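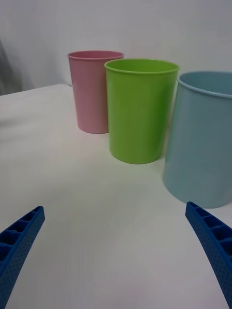
Figure 1. Wrist camera view with the gripper open and the pink, green and blue cups on the table.

Teaching an arm to stack cups by hand
Project report, Zorow lab course
27/10/2022

What I wanted to do

When I signed up for this project I had a pretty grand plan about a robot that sets a dinner table. My advisor talked me down to stacking cups, and I'm very glad about that now. The task is this: three plastic cups stand on a table, and the arm has to put the green one into the blue one and then the pink one into the green one. A small kid can do it. I wanted to see if I could get the arm to do it from demonstrations only, with no hand-written grasp points and no model of the cups.

I tried two ways of showing it the task. In the first one I grab the arm by the wrist and push it through the motions myself (people call this kinesthetic teaching, I just called it "dragging" in my notes and I'll keep doing that). In the second one I sit at the other side of the room and drive the arm with a handheld controller while looking at the wrist camera picture on a monitor. So the question of the report is really which of the two gives better training data for somebody with one semester and no big budget.

The setup

The arm is the six-joint one from the teaching lab. The gripper has two soft fingers printed in blue plastic, with a row of hollow cells along the inside so they bend around whatever they close on. I did not design them, they come from the Szénási finger files that the lab has been printing for a while, but I did print my own set. My first pair came out too stiff and squeezed the cups out of the grip like a bar of soap! The second pair had thinner ribs and worked much better.

The camera sits at the wrist and looks forward between the fingers. For the policy this is the only picture it gets. I thought about adding a second camera on a stand, and I still think that would help, but I kept bumping into the stand during dragging and gave up on it.

Recording was done with Plidier, which saves the camera picture, the joint positions and the gripper opening all together. The controller side ran on Trasen. Getting those two to agree on a clock took me most of March, and I don't want to talk about it more than I have to. The short version is that the gripper signal was arriving late, so in my early recordings the fingers closed on the cup after the arm had already started to lift. I threw all of those out.

Dragging

Dragging feels great at first. You hold the arm, you feel the weight of it, and you know right away when a finger touches a cup. I got through a whole stack without much practice, and the motions were quick and smooth.

The trouble came when I watched the recordings. My own hand and sleeve were in a lot of them, usually right at the edge of the picture and sometimes straight across the cups. The policy of course learned that there is a sleeve, and when it ran alone there was no sleeve, and it got confused. I tried holding the arm further back, by the elbow, which kept my hand out of view but made my movements clumsy. Closing the gripper was also awkward, because I had to press a foot pedal for it, and I kept stepping on it too early.

I ended up with 147 fewer usable demos than with the controller: 529 from dragging against 676 from driving. I had planned for equal numbers but my shoulders disagreed – the arm is not light after an afternoon.

Driving with the controller

Driving was the opposite experience. The first day was awful. Looking through the wrist camera you have very little feeling for depth, and when the cups stand in a diagonal row like in Figure 1, the near one covers part of the one behind it. I knocked over the blue cup again and again while reaching for the green one, simply by swinging the right finger too wide.

What helped was changing how I move. I started coming in a bit higher, stopping over the cup, and only then going down with the fingers open. It's slower, and it looks a little silly, but the stops turned out to be good for training too. The policy got a clear picture of the cup from above before each grasp, and it learned to wait for that picture.

I also learned to leave my mistakes in when I fixed them. At first I deleted every run where I missed a cup. Then I read that recoveries are useful, so I began keeping the runs where I missed, backed off and tried again. After that the robot started doing the same thing on its own, backing off and having another go, and I have to say I cheered out loud the first time I saw it.

Training and tests

I trained the same small network on each set and then on both together. Every version looks at the current picture and the joint positions and predicts the next short piece of motion. For testing I put the cups down in new places on the white table and let the arm run until it either finished the stack or got stuck. I did 70 test runs for each version, always with the same cup colors in the same roles.

The driving version was the clear winner. It finished the full stack in over half of its runs, and most of the failures came at the last step, when the pink cup touched the rim of the green one and tipped sideways. The dragging version usually managed the first grasp but then drifted off, often toward where my sleeve would have been. Mixing the two sets gave me something in between, which disappointed me a bit. I had hoped the smooth dragging motions would make the driving version faster, but it mostly made it less sure when to close the fingers.

Pink was the hardest cup whenever it was placed at the back. With the green cup in front of it, the camera sees only part of the pink one, and the policy tends to aim for the part it can see and not for the middle of the cup. I recorded extra demos with pink half hidden and that improved things, though I didn't have time to run the full test again, so please take it as an impression and not a result.

What I'd change

I would put a button on the wrist for the gripper so the pedal can go. I would wear short sleeves, or paint the hand out of the dragging recordings before training. And I would vary the light more. Nearly all my demos were made under the same soft ceiling light, and when I tried the robot late one evening with only a desk lamp on, it reached for the shadow of a cup.

I'd also like to try cups of different sizes and drop the fixed color order, so that the robot has to work out which one goes into which. The recordings and training scripts are in the Zorow course folder, with a readme covering the clock problem for whoever picks this up next.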